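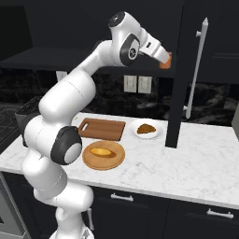 Open Day at the New Gelik Youth Ballpark

We got to Gelik a little before nine in the morning and the parking lot was already half full of minivans with their back doors up. Kids were playing catch between the cars, which made parking slow, and I didn't mind a bit!

The old Toprak rail yard sat behind a chain-link fence for as long as I've lived on this side of town. Now there are two youth diamonds on it, plus a smaller T-ball field tucked into the corner by the creek. The club held its open day in April, before the first league games, and let anybody walk in and poke around. I took my daughter (she plays second base and has opinions about infield dirt) and we stayed until they were rolling up the hoses.

The dirt passed. It's a red clay mix, packed firm around the bases and a little softer where the infielders stand, and one of the grounds crew let her drag a rake over the lip behind first. She came back with red shoes and a huge grin.

The main diamond has real dugouts, sunk three steps down, with a long bench and cubbies for helmets. The backstop is netting all the way across, so you get a clean view from every seat. And there are 301 of those seats, all of them fold-down, painted dark green. I sat in a few different spots and liked the third-base side best. By mid-morning the sun is behind you there, and you can see right into the bullpen.

Behind center field is the indoor building, named for Wurer, the hardware firm that paid for the roof. It has two batting cages and a pitching lane with a portable mound. The line for the cages ran out the door most of the morning. My daughter got ten swings, fouled off the first four, then hit a rope that rattled the back net, and the kids waiting behind her all yelled. These were kids she'd never met!

They've thought about families with players of different ages, too. The T-ball field is close enough to the big diamond that you can stand on the path between them and watch both. There's a water fountain on that path with a low spout for little ones, and a bottle filler next to it.

The last event was a scrimmage on the main diamond between the Toprak 12-and-unders and a visiting team from Droma. It went nearly two hours and ended in a tie when the clock ran out. Best play of the day was a Droma shortstop going deep in the hole and throwing from one knee, with the first baseman stretched so far he ended up flat on his stomach, glove in the air, ball in it.

If you're going to a game this summer, come in from the creek side, where the walk is shorter. Bring a hat for the first-base seats. Sign-ups for the fall league open in July at the window beside the cages.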